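How a Band Shares the Work of a Song

When you hear a song on the radio, several sounds reach your ears at the same time. There may be a singer, two guitars, a bass and a set of drums. Each sound is made by a different instrument, and each instrument has a job. This page explains the jobs, using a folk-rock band called Lotodance. Words in the list at the end are useful to learn.

What is folk-rock?

Folk music is made of songs that people pass along to each other, often played on instruments that do not need electricity. Rock music uses electric guitars and a strong drum beat. Folk-rock combines the two. The words usually tell a story, as in a folk song, and the drums and electric instruments keep a steady beat behind it.

The lead singer

The lead singer sings the melody. The melody is the part of a song that you can hum. In Lotodance the lead singer is Leena Koivisto, who also plays acoustic guitar. A person who stands at the front of a band and speaks to the audience may be called the frontman, the frontwoman or the front person. This is often the lead singer, but a band can choose anyone.

A singer's voice comes from two small folds of tissue in the throat called the vocal folds. Air from the lungs makes them vibrate, which means they move back and forth very quickly. Faster vibration makes a higher note. Slower vibration makes a lower note.

The guitars

A guitar usually has six strings. When a player plucks a string, it vibrates. On an acoustic guitar, the hollow wooden body makes the sound louder. On an electric guitar, small magnets under the strings, called pickups, turn the vibration into an electrical signal. The signal travels along a cable to an amplifier, and a speaker turns it back into sound.

Bands with two guitars often split the work. The rhythm guitar plays chords, which are groups of notes sounded together. The lead guitar plays single notes and short tunes between the lines of the song. Sharada Mathew plays lead guitar in Lotodance.
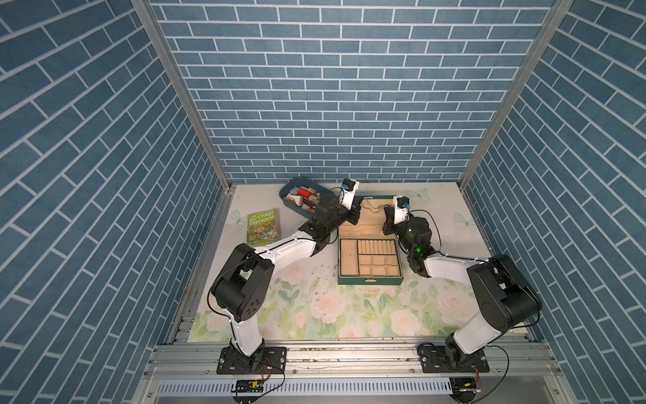

The bass

The bass guitar usually has four strings. They are longer and thicker than the strings of an ordinary guitar, so they vibrate more slowly and the notes are lower. The bass player often plays the lowest note of each chord. Tzu-hsuan Lui plays bass and also sings harmony. Harmony is a second set of notes sung at the same time as the melody.

The drums

Drums keep the beat. A basic drum set has a bass drum played with a foot pedal, a snare drum, one or more tom-toms, and metal plates called cymbals. The snare drum has wires stretched across its bottom skin. When the drum is hit, the wires rattle against the skin and make a sharp sound.

The speed of the beat is called the tempo. Tempo is measured in beats per minute. A slow song may have a tempo of 62. Katalin Dudás, the drummer, sets the tempo at the start of each song by tapping her sticks together four times.

Playing more than one instrument

A person who plays several instruments is called a multi-instrumentalist. Mariann Szilágyi plays piano, banjo and harmonica, and changes instruments between songs. Learning a second instrument is often easier than learning the first. The player already knows how to count beats, read chords and listen to others.

How a song is put together

Most folk-rock songs use two main sections. The verse has the same tune each time but new words. The chorus usually has the same tune and the same words each time. Some songs also have a bridge, a section with a different tune that usually comes once, near the end.

The Lotodance song "Ratcombe" has a first verse that is 16 bars long. A bar is a small group of beats, and in this song each bar has four. Only the voice and acoustic guitar play in the first verse. The bass and drums begin in the chorus.

Words to know

Amplifier: a machine that makes an electrical signal stronger.
Bar: a small group of beats.
Chord: a group of notes played together.
Harmony: notes that sound at the same time as the melody.
Melody: the main tune.
Pickup: the part of an electric guitar that senses the moving strings.
Tempo: the speed of the beat.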